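服务中心 > 旅游线路与预订 > 工单记录 > 2934

工单编号：2934
主题：Bradlow 海岸两日游，订单确认后集合地点与行程单不一致
提交人：Domnica Vlad
提交日期：2023年4月5日
优先级：中
状态：已解决，保留观察

问题描述

我在 Gradero 旅游网站上预订了五月的 Bradlow 海岸两日游，两位成人，订单号尾数 1407。付款后收到的确认邮件写的集合地点是老码头售票亭，手机端行程单显示的却是火车站北出口。两处步行要 27 分钟，中间还有一段上坡，我母亲走不快。请确认到底在哪里集合。

另外，行程单第二天的灯塔参观没有显示时间，只有“待定”两个字。下单页面上写的是上午场。

客服首次回复

您好，已查到您的订单。后台登记的集合地点为老码头售票亭，与邮件一致。手机端的信息可能是缓存，请先退出登录，再重新登录，打开“我的行程”下拉刷新。如果仍显示火车站北出口，请告诉我们手机系统和应用版本。

Domnica Vlad 回复

退出后重新登录，刷新了三次，没有变化。又用电脑浏览器打开同一个订单，电脑上显示老码头售票亭。换了我丈夫的手机登录我的账号，还是火车站北出口。所以应该不是我这台手机的缓存。灯塔那一项，电脑和手机都是“待定”。

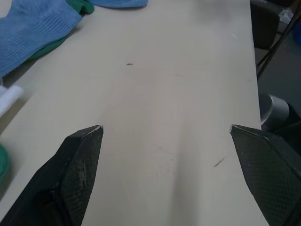 手机里的应用是昨天更新过的，语言设为中文。我把语言改成英文以后，集合地点变成了老码头售票亭，再改回中文，又变回火车站北出口。不知道这个对你们有没有用。

客服转技术组，内部备注（已对客户公开）

按客户的步骤复现成功。中文界面下，Bradlow 海岸两日游的集合地点读取的是旧版线路文本，英文界面正常。邮件模板直接取订单字段，不受影响。

检查过程：
1. 订单字段：集合地点为老码头售票亭，正确。
2. 线路库英文文本：老码头售票亭，正确。
3. 线路库中文文本：火车站北出口，为上一季内容，未随线路调整更新。
4. 清除服务器端缓存后重试，中文界面无变化。
5. 手动重新同步中文文本，报错，提示线路说明字段超长。
6. 电脑端中文界面显示正确，查明电脑端优先读取订单字段，手机端优先读取线路库文本。

第五步的报错来自内容供应方 Clustell 的接口。新一季的中文说明里加入了潮汐提示和停车信息，超出字段上限，整条更新被退回，集合地点也就没有写进去。

处理措施

已将停车信息移到“交通”一栏，中文说明缩短后重新同步，成功。手机端中文界面现显示老码头售票亭。同一供应方的其他线路也查了一遍，Sepúlveda 老城步行游有相同的退回记录，但该线路集合地点没有变动，只有午餐餐厅的名称是旧的，已一并更正。

关于灯塔参观时间：下单页面写的上午场是线路的常规安排，具体时段由灯塔管理处在出发前 15 天确认。页面上没有写明这一点，已请内容组补充。您的订单目前登记为上午场，等管理处确认后，“待定”会自动换成具体时间，同时发邮件通知。如果上午场取消，可以改下午场，也可以退还灯塔部分的门票，两日游其余项目照常。

Domnica Vlad 回复

手机上看到老码头售票亭了，我丈夫那台也是。还有两个问题。第一，老码头附近有没有可以坐着等的地方？第二，第一天傍晚从海滩回旅馆，是走台阶还是坐车？

客服回复

售票亭旁边有带顶棚的长椅，早上咖啡摊也营业。第一天傍晚默认走台阶返回旅馆，沿途可以看海湾。不方便走台阶的客人可以乘接驳小巴，从海滩停车场上车，不另收费，但需要提前登记座位。已为您的订单登记两个座位，行程单“备注”一栏可以看到。当天如果想改走台阶，告诉领队即可，不用再联系我们。

Domnica Vlad 回复

备注里看到了，两个座位。谢谢。灯塔的时间我等邮件。

处理结果

集合地点显示错误已修复。接驳小巴座位已登记。灯塔参观时段待管理处确认，本工单保留观察至邮件发出后关闭。线路说明字段的长度上限问题已另开技术工单跟进，在该问题解决之前，Clustell 提供的中文文本每次更新后须人工核对集合地点、餐厅和返程方式。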